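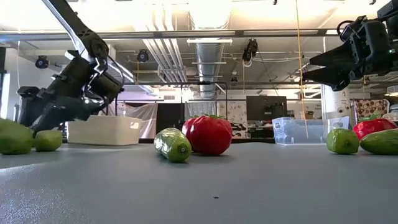

Station 1, produce sorting task: two arms, two bins and the toy vegetables on the table.

Trallosum station planning set

README for the purchasing and planning part

Last edited 22 Mar 2025 by Apostolos Drakos

What this folder contains

This folder keeps the equipment plan for the two-arm sorting stations in the Trallosum project. The recordings themselves have their own data card in the parent folder. I wrote this text for people who must order parts, compare offers or decide if a second station fits in their budget. If you only want to train a model, you can skip it.

There are four files:

stations.csv - one row for each item we own or want to buy, with supplier, quantity, price class and delivery time
spares.csv - parts which wear out or break, and how many we keep on the shelf
offers/ - the written offers, as PDF, sorted by supplier
space.txt - measurements of the room and the tables, needed before any frame is ordered

Prices in stations.csv are without tax and without shipping. Please do not mix them with the totals in the offers, where shipping is sometimes included. We made this mistake in our first plan and the sum was wrong for weeks.

What one station needs

We plan each station as one unit. It has two arms with parallel grippers, the overhead frame, the cameras on the frame, one table with a gray top, one computer with monitor, and the set of objects with bins. The arms are the biggest cost, and the frame comes second. The frame was a surprise for us, because the first offer did not include the brackets for the cameras.

For the bins, one is opaque white and one is clear. When you buy replacements, keep one of each kind. The clear bin is harder for the vision part and we want this difficulty in the data. Both should have a handle cutout, so the outline stays similar between stations.

The objects are cheap compared to everything else, but they need planning too. The task uses toy limes, cucumbers, tomatoes and bell peppers. Please order them in one batch. The same article from another batch can have a different shade or shine, and then two stations do not match. For the coming year we budget 300 pieces, which also covers the replacement of scratched ones.

Suppliers

Hemuva: arms and grippers. Delivery takes long, so we order early. They give a discount only when both arms of a station are on the same order.

Baptista: frame, beams and brackets. They cut to length. Send them space.txt and not a drawing by hand.

Wotik: cables, power supplies and small parts. The minimum order is 100 pieces for cable clips, which is enough for several stations.

Toy produce: no fixed supplier. Write the article number in the notes column every time.

Spare parts

Gripper fingers and cables are what we replace most. In the current plan we keep 17 spare finger pairs for all stations together. It looks like a lot, but fingers from an older order may have a different hole pattern, and those we count separately in spares.csv under "old type".

For cables we have no good number yet. The cables around the joints bend all day and we do not know their real life time. Bukola Igwe collects the replacement dates in spares.csv. If you change a cable, please enter the date and the arm, also when it was changed only for testing.

Room and installation

Before you order a frame, check the height of the ceiling at the place of the station. In our room the ventilation duct limits where a high frame can stand. Check also where the lights are - strong light from the ceiling makes reflections on shiny objects, and moving a lamp later costs more than planning it now. Some 40 percent of the installation budget is electrical work, and this part depends very much on the building.

How to propose a change

1. Copy the row you want to change in stations.csv.
2. Set the status of the new row to "proposed" and leave the old row as it is.
3. Put the offer in the offers folder, with the supplier name first in the file name.
4. Write to Bukola Igwe, who approves orders.

Known problems

The currency column is empty for some older rows. Read these as euros.
Delivery times are what the supplier promised, not what we measured.
The row for the second computer is still a placeholder. We wait for a new offer in April.

Questions about the files go to Apostolos Drakos. Questions about money go to Bukola Igwe.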